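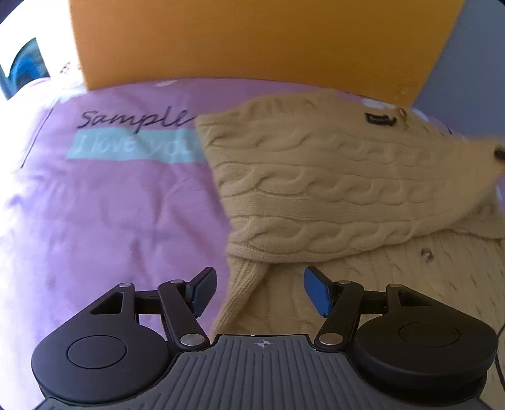

Checking gripper width before you train on it

Most write-ups on learning from hand-held gripper demonstrations spend a page on the policy network and one line on the gripper width signal. The line usually says the width is "recovered from the wrist camera". I have now cleaned up after that line on three projects, and this page is the procedure I use at Voicu before I let a clothing dataset anywhere near a training run.

It assumes you have wrist video, a width value per video frame, and a pose track from whatever SLAM package you prefer. It doesn't assume you trust any of them. You will need Python, a plotting library and an afternoon. You won't need a GPU, which may disappoint some of you.

Why clothing is a bad case

Rigid objects are forgiving. If the width trace is a few millimetres out when you close on a mug, the mug stops the fingers and the robot gets away with it. Cloth doesn't stop anything. The difference between holding one layer of a T-shirt and holding nothing is smaller than the noise in most width estimates I have been handed. A thick jumper is easier to hold and worse to see around, as a sleeve lying near the fingertips can hide the part your detector was relying on.

There is also the matter of what a finger detector finds when there is no finger. Printed lettering, bands of contrasting colour, buttons, toggles and knitted cables all have strong edges. I have watched a detector settle happily on a cuff and report a steady, plausible, completely wrong opening.

Step 1. Plot the raw width, unfiltered

Turn off smoothing. If your pipeline writes only the smoothed value, change the pipeline. Plot width against time for 20 episodes chosen at random, not the ones somebody put in the slides.

You want flat stretches when the hand is still, ramps when it opens or closes, and limits that agree between episodes. Be suspicious of:

- single-sample spikes that come straight back
- a fully open value that drifts during an episode
- long stretches that are exactly constant to the last decimal place

The last one is normally a "hold last value" fallback. It looks like a very calm operator. Search your code for it and make it write a validity flag as well.

Step 2. Fix the zero and the maximum

At the start of every recording session, close the fingers fully, wait, open them fully, wait, and do that twice. Keep this as its own clip. Fit the two limits from it and store them with the session, not in a global config file. Soft pads compress and get replaced, and a limit measured in February may have little to do with the tool you are using now.

If the two fingers don't look alike to the camera, test them separately. A detector tuned on a dark finger can do badly on a coloured pad, and averaging the two sides hides it. Log left and right positions and compare them. On a linkage that drives both fingers together, the two should mirror each other closely. When they stop doing so, at least one is wrong.

Step 3. Mask the fixed parts

The gripper body doesn't move relative to a wrist camera that is bolted on properly. Draw a mask over it once and use it in two places. In the pose track, exclude everything on the tool, or SLAM will collect very reliable features that tell it you never moved. In the finger detector, limit the search to the area the fingers can physically reach. That second mask removed more bad detections for me than any change of model.

Then check that the mount really is rigid. Pick a mark on the body and track its pixel position through a session. Crosshair targets are good for this. If it wanders, tighten the mount and re-record. I know people who compensate in software. I have read their error plots.

Step 4. Label a small set by hand

Here I'd ignore the advice to rely on reprojection error, which tells you how well the system agrees with itself. Albane Marty and I labelled 711 images by hand, marking both fingertips and adding a "can't tell" button. The button matters. Without it people guess, and you end up scoring your detector against guesses.

Weight the sample towards trouble:

- fingers partly behind fabric
- two garments overlapping
- fabric close in colour to a finger or pad
- fast closing, with blur

Report the error for each group. A single average will be dominated by open fingers in clear view, where everything works.

Step 5. Decide what to do with invalid stretches

You have three options, and I don't love any of them. You can interpolate, which is fine over a few samples and dishonest over a second. You can drop the episode, which is clean but throws out the most difficult grasps first, so your policy never sees them. Or you can keep the episode and mask the width loss where the flag is false.

I use the third, with a cap: if more than a quarter of an episode is invalid, it goes. On our folding set that left 1,964 episodes and removed 43. Look at what you removed. Ours were nearly all sleeves.

Step 6. Replay before training

Take one valid episode and replay its width commands on the real gripper with nothing under it, next to the source video. Watch for lag. If the fingers close late, you have a timestamp offset, and no amount of data will average that out. Fix it in the recorder. Delia Matei keeps a small tool for this called Ciltik, which steps the two streams side by side, but a pair of windows and some patience will do.

What this doesn't prove

Passing all six steps means your width signal is probably what it claims to be. It says nothing about grip force. A width trace can't tell you whether the fabric was held, slipping or merely nearby, and papers that infer "grasp success" from it should show their working.

Version note: thresholds in step 5 last changed on June 9, 2023. The older value of one half let too much through.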